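Jurudent Basket and Tray Notes

README for the household container set, second release

Overview

Jurudent is a reference collection of notes on small household containers: woven baskets, trays, bins and the things normally kept in them. It was put together for people who write inventory software, catalog secondhand goods or sort household items and need consistent terms for them. The set covers two groups, open containers and lidded containers. The open group is the larger one and is the subject of most of this file.

Each record describes one container. A record holds a plain-language name, a shape class, a surface class, a color word, a rim type and a free text note. Pictures are kept with the record when they exist. Many records have no picture and are still valid.

Contents of the release

records.csv
One row per container. Fields are listed under Record fields below. The file is UTF-8 with a header row and comma separators. Notes containing commas are quoted.

terms.txt
The controlled word list. One term per line, with the preferred spelling first and accepted variants after a tab.

changes.txt
Corrections made since the first release, newest at the top.

pictures/
Pictures by record number. File names match the record number in records.csv with no prefix.

The release has 165 records. Of these, 20 are marked "review" and should be left out of any work that depends on the rim field.

Record fields

name: everyday name of the container, lower case, singular. Use "basket", "tray", "bin", "box" or "tub". Trade names go in the note.

shape: round, oval, square, rectangular, other. Rounded corners do not change the class. A rectangular basket with very round corners is still rectangular unless the straight part of every side is gone, in which case it is oval.

surface: woven, solid, slatted, mesh. "Mesh" is reserved for metal or plastic net. Anything made of crossed or twisted strands is "woven", including open weaves with large gaps.

color: one word, with "light" or "dark" in front if needed. Mixed colors are entered as the color that covers the most area.

rim: braided, wrapped, folded, plain, none. See Rim types.

weave: open, tight, mixed. Only filled in when surface is "woven".

note: free text. Damage, stains, missing handles, labels and anything else a later reader may want.

Weave

The weave field caused the most disagreement during entry. In the first release "open" and "tight" were treated as opposites, and baskets with small, regular gaps between closely set strands ended up in both classes. The second release uses a simple rule. If the surface under the basket shows through the floor, the weave is "open", whatever the size of the gaps. If nothing shows through, it is "tight". If the floor and the walls differ, it is "mixed".

Check the floor over a light surface. Over a dark table the gaps in a dark basket are easy to miss.
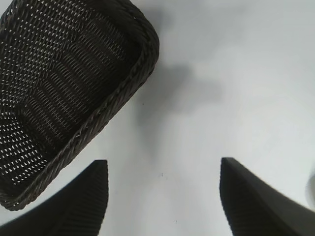

Brimis, 19th April

The dark brown wicker basket, entered as rectangular, woven, open, with a braided rim, is the record to compare against when the class is in doubt. White shows through the small diamond-shaped gaps in the floor. Toward the middle the gaps get smaller and longer and the weave looks denser, but this does not make the record "mixed". Apparent density changes with the viewing angle and with the slope of the walls, so the rule is applied to the floor as a whole.

Its corners are generously rounded and the shape class stays as entered. Older copies of the word list had "rounded rectangular" as a separate class. That term was dropped and any row still carrying it should be read as "rectangular".

Rim types

Braided: strands twisted or plaited around each other so that the rim stands up as a ridge with visible segments. On a dark basket the segments are easiest to see where light catches the twists.

Wrapped: a single strand wound around a core. The turns run side by side and do not cross.

Folded: the wall material is turned over on itself. Common on paper and fabric containers.

Plain: a cut or molded edge with no added finish.

None: for flat mats and trays without a raised edge.

If the rim is broken, enter the type from the sound part and describe the break in the note. Do not use "none" for a missing rim.

Material words

The word "wicker" is accepted in the note as a description of the construction. It does not say what the strands are made of. Willow, rattan, paper cord and plastic can all be woven this way, and telling them apart from a picture is unreliable. Enter a material only if it was read from a label or confirmed by handling. There is no material field for this reason, and requests to add one have been declined.

Entry procedure

Records were made at the Jakubowski storeroom and at the Brimis sorting room. Containers were emptied, wiped and placed on a table for entry. Names and shapes were entered first, then surface, weave and rim. Every record was read by 2 people. Where the readers differed, the row was marked "review" and the first reader's value was kept.

Color was judged in room light. Shadows inside deep baskets make the walls look darker than the rim, so the rim color was used when the two did not agree.

Known problems

Size is not recorded. The first release had a size column filled in by eye and the values could not be trusted.

Lidded baskets are entered twice in some cases, once with the lid and once without. The pairs are listed in changes.txt.

"Bin" and "tub" overlap. The Fotent import used "tub" for everything made of plastic, and those rows have only been partly corrected. Do not count one against the other.

Handles are mentioned only in the note, and a note that does not mention them says nothing either way.

Corrections

Send the record number, the field and the proposed value to Njoroge Ogola. Corrections without a record number cannot be matched. Accepted changes are entered in changes.txt and go out with the next release, planned for July.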